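染色ノート 8月 つづき

梅雨のあいだ止めていたコチニール、ようやく再開。前回のメモが雑すぎて自分でも読めなかったので、今回は少し丁寧に書く。目標は赤紫、それも布にしたとき顔が明るく見えるくらいの強いやつ。

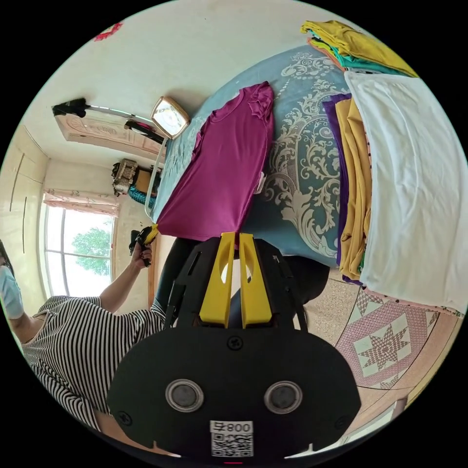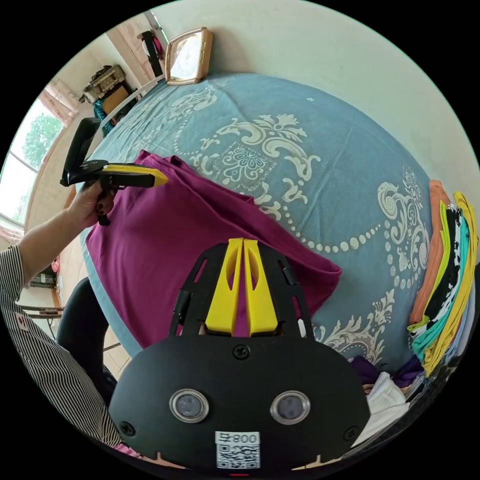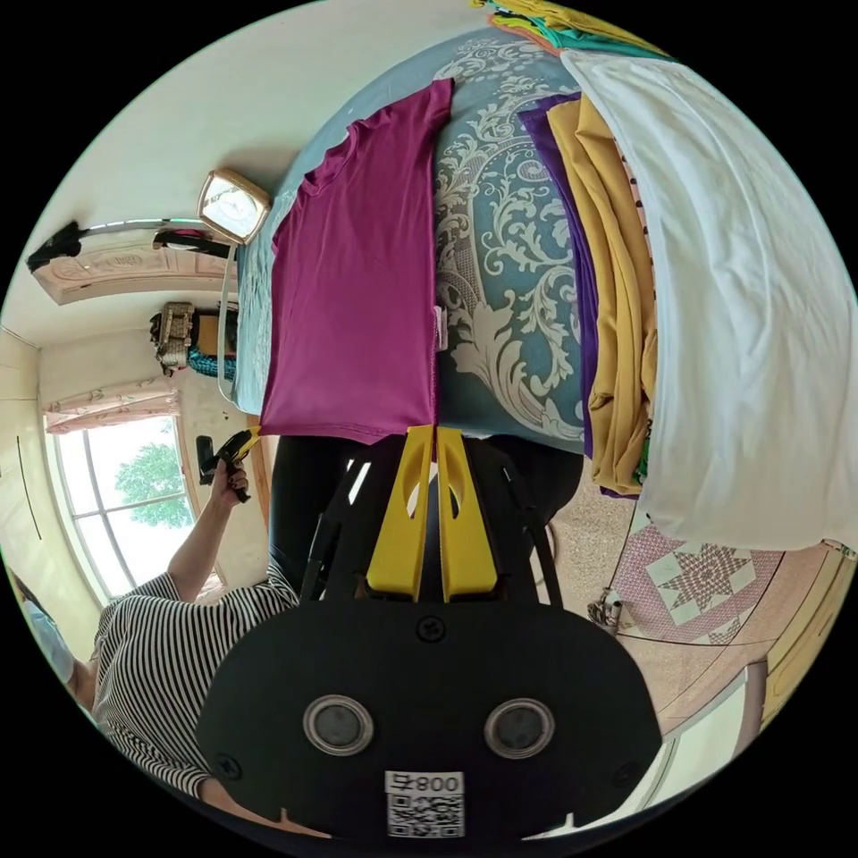
青地に白っぽい唐草、やっぱり好き。

1. 下準備

綿の平織り、精練済み。乾燥重量73g。豆汁の下地は前の晩に二度引いて陰干しした。二度目のほうが明らかに濃くて、端に少しムラが出ている。ここは裁ち落とすつもりなので気にしない。
ウールの端切れも14枚、一緒に染める。こちらは下地なし。綿だけ見ていると落ち込むので、ご褒美枠として必ず入れることにした(ウールのコチニールは何度やってもすごい!)。

2. 媒染

ミョウバン、布に対して8%。熱湯で溶かしてから鍋に移し、40度くらいで布を入れて30分、そのまま放冷。
綿の一部は酢酸アルミでも試した。袋のロット番号は3284。前に買った袋と粒の細かさが違う気がする。溶けるのが早かった。
水は水道水を一晩汲み置き。前回は井戸水で、あれは鉄が多かったのだと思う。色がくすんで葡萄の皮みたいになった。あれはあれで渋くてよかったけれど、狙ってできないと意味がない。

3. 煮出し

Rattanakulで買った虫、乳鉢で擦ってから計量。擦っている時点でもう指先が紫になる。楽しい。
一番液:水1リットル、沸いてから20分。酢を小さじ2。
二番液:同じ虫で同じ量。一番液より青みが弱い。
三番液も取ったが、薄いので別の瓶に分けた。冷蔵庫の下の段、黄色い蓋。ジャムではないので絶対に食べないこと。
さらし布で漉すとき、目が粗いと粉が残って布に点々がつく。今回は二重にして、点々はゼロ。これだけで一歩前進!

4. 染め

一番液と二番液を合わせて、常温から布を入れる。15分かけて60度、そこから70度を超えないように40分。箸で動かし続ける。腕が疲れるけれど、止めると折り目のところに筋が入る。
途中で見たとき、ウールはもう真っ赤な紫で声が出た。綿のほうは桃色どまり。
そこで媒染に戻して、もう一度染液へ。二回目で急に深くなった。この「二回目で化ける」感じ、去年の茜でもあったのに忘れていた。
酢酸アルミの綿は一回目から濃い。同じ染液なのに半段くらい違って見える。次は全部これでいきたい。

5. 色味の調整

ここがいちばん面白かった。染め上がった糸を短く切って、小皿で試す。
・クエン酸ひとつまみ:一瞬で朱に寄る。戻らない。
・重曹ひとつまみ:青紫。きれいだけれど少し冷たい。
・鉄ほんの一滴:灰紫。大人っぽい。
・何もしない:これが一番狙いに近い。
さんざん試して何もしないのが正解なのは悔しいような、うれしいような。クエン酸の朱は捨てがたいので、糸はノートの裏表紙に貼っておいた。

6. 水洗いと乾燥

すすぎは三回、二回目までは水に色が出た。最後に中性洗剤をほんの少し。
脱水は短く、陰干し。日に当てるとどのくらい褪せるかは別に見る。酢酸アルミの綿を半分だけ厚紙で隠して南の窓に貼った。月末に外す。

夕方、Zulkifli Liewさんが覗いてくれて、綿の二種を並べて見てもらった。濡れているうちの色で判断するな、と言われる。たしかに乾いたら一段明るくなった。蛍光灯の下と窓際でも別物に見えるので、今後は色の記録は窓際、午前中にそろえる。
あと、豆汁を薄めにして三度引きのほうがムラが出にくいとのこと。次やる。

次回まで
・酢酸アルミだけで綿を染める。染液の濃さは今回と同じ
・豆汁三度引き
・三番液でどこまで染まるか。薄い桃色で裏地用にできたら最高
・Tenachの細い綿糸も一かせ混ぜる
・温度計の電池

追記
乾いた綿を夜の電球で見たら、思っていたより赤い。朝もう一度見る。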